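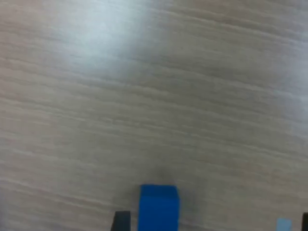 Table surfaces at Pomare

Refinishing of the pale wooden tabletops in the Pomare workroom will begin in September. Glare under the ceiling lights was the main complaint in this year's room survey, with grain and small marks hard to read in the bright patches. Lindsay Rakena has tested two matt oils on offcuts and recommends Lalten, applied thinly along the grain and left for 17 hours between coats.

Until then, please wipe tables with a damp cloth only – no spray polish, as residue has to be sanded off before oiling. Coloured blocks go back in their trays at the end of each session. Blue cubes are short by 10; any found elsewhere in the building should be returned to Joon-young Gil at the Drornport desk.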